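Review: Zadden Two-Finger Gripper Kit, after a term in a school robotics club

Fri 25 July | By Arlo Fitzsimmons
4 min read
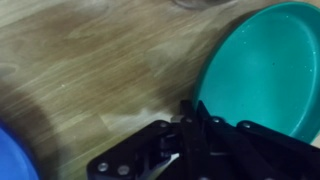 The Zadden gripper at the table-clearing task, with the teal plate to its right.

The Skemton robotics club meets after classes and builds for one event a year, a table-clearing contest in which an arm has to move dishes from a table to a rack. Last season the students made their own gripper from printed parts. It flexed, and the fingers went out of line under load. This season we bought the Zadden kit and a spare set of links.

Assembly

The kit arrives as flat black plates, brackets, pivots and a bag of screws. Benjie Layug and Siriporn Srisuk built the first one in two sessions. The printed guide is clear up to the central linkage, where the drawing shows the crossed bars from the wrong side. Siriporn put them together as drawn, found that the fingers opened when they should close, and rebuilt the stack. Zadden has a corrected sheet on its download page, dated June.

The screw holes are well cut and everything lined up without filing. Thread lock is not included and should be. Two pivots worked loose in the first week, and after we added thread lock none have moved.

Grip

The task dishes are plastic. A plate is harder to pick up than a cup, as the finger has to get under a low rim without pushing the plate along the table. With the fingers as supplied, the plate slid on most attempts until the students lowered the approach angle and slowed the last part of the move. After that the results were steady enough to log.

Over the term the club logged 1,983 pick attempts on plates and bowls. Failures fell into 3 groups: plate pushed away, plate tipped, and finger stopped against the table. The last group is the one to watch. The linkage has very little give, so a height error goes straight into the wrist. Davoud Khosravi wrote a current limit into the arm code to stop the move early. I would not run this gripper on a hard table without one.

Wear

After almost 1,000 cycles there was slight side play at the finger tips. Replacing the inner links removed it. The job takes one student a single lunch break and needs only the hex key from the kit. The plates themselves show no bending.

Camera mount

A wrist camera fits on the stock bracket, and from there the linkage takes up a good part of the lower view. The students who trained the plate finder had to mask that area out. Fast arm moves also blur the wood grain of the table – a shorter exposure helps, but then the room lights need to be up. A taller bracket would be a useful option.

Compared with the Pornum

We had a Pornum gripper on loan from the Cabanatuan team for part of the term. It is lighter and its soft tips are kinder to cups. It also lost hold of wet plates more often, and its frame is glued, so a broken link means a new unit. For a club, I would take the part that can be repaired.

Verdict

Recommended for students who already have a working arm and some control code. Less suitable as a first project. The guide needs a proper reprint, and the price of spare links is high for what they are. We have ordered another set anyway – the regional round uses heavier bowls.

Good: stiff plates, accurate holes, easy link changes
Poor: linkage drawing, no thread lock, blocked camera view

Related
Current limits for small arms, by Davoud Khosravi
Pornum soft-tip gripper: first look
Building a dish rack for contest practice
Mark Anthony Cruzado on judging the table-clearing event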